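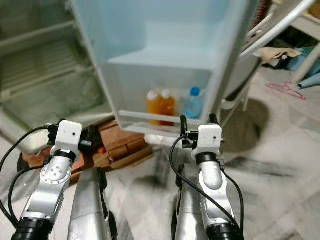
Home – Diary – Garden – Walks – Archive – About

April, evening

Rained until lunch, then cleared. I got up at 6 and had the ledger done before coffee, which put me ahead for once. The seed order from Rankin came in the mail and they had left out the leeks again. I sent them a note. The beans are the right ones this time.

Drove over to Korkville in the afternoon to look at the old canal path. It has been closed since the bank slipped in the winter, and the county has now opened the first part as far as the stone bridge. The surface is good, packed gravel, a bit soft on the inside of the bends. I walked to the bridge and back and then went on along the field edge to see the slip itself. It is bigger than I expected. A whole row of alders has gone down into the water, roots and all, and the path just stops at an orange fence. A sign says 501 feet of bank will be rebuilt. I don't know how they came up with the extra foot.

Saw two herons, one on each side of the bridge, and a lot of coltsfoot. No swallows yet. I looked in last year's book and I had them down by this time, but last year was warm.

Stopped at the feed store on the way home. Layer pellets are up again. I bought one bag and not two, and will see what Hidberg is charging when I go over for the dentist.

Knee was fine on the flat, stiff on the steps at the parking lot. I should have taken the stick.

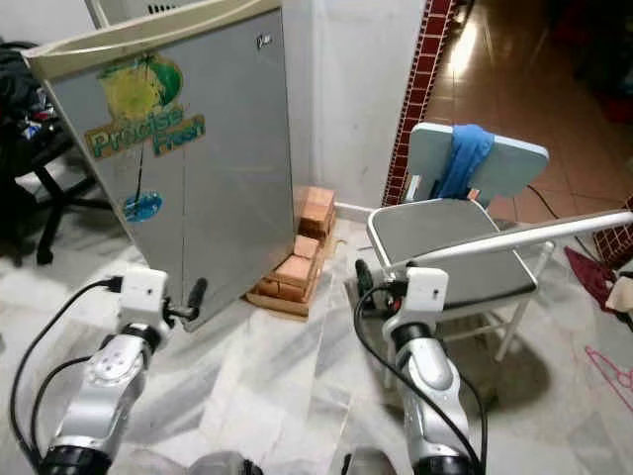

The mini fridge.

Back by 5 and got the peas in before supper. I put them in the long bed by the shed, where the onions were, in a double row with the old netting. The netting has a hole at one end that I have been meaning to fix for two years. I tied it up with string – it will do. The soil is still cold a few inches down, so the carrots can wait another week or so.

The Treltidora puzzle is on the front room table, 1,000 pieces, mostly sky. I have the border done except for one piece on the left side. I went through the box twice and then looked under the rug. After that I gave up and sorted the blues into two piles, light and less light, and that took care of the evening.

Supper was soup from the freezer and the end of the rye loaf. Read about 100 pages of the lighthouse book. It has picked up now that they have got the foundations in, though there is still too much in it about the price of granite.

Tomorrow: call about the gutters, return the library books, look for string.

Wind getting up from the west as I write. Shed door is latched, I checked.

Contact – Copyright, all entries and pictures by the author – Back to top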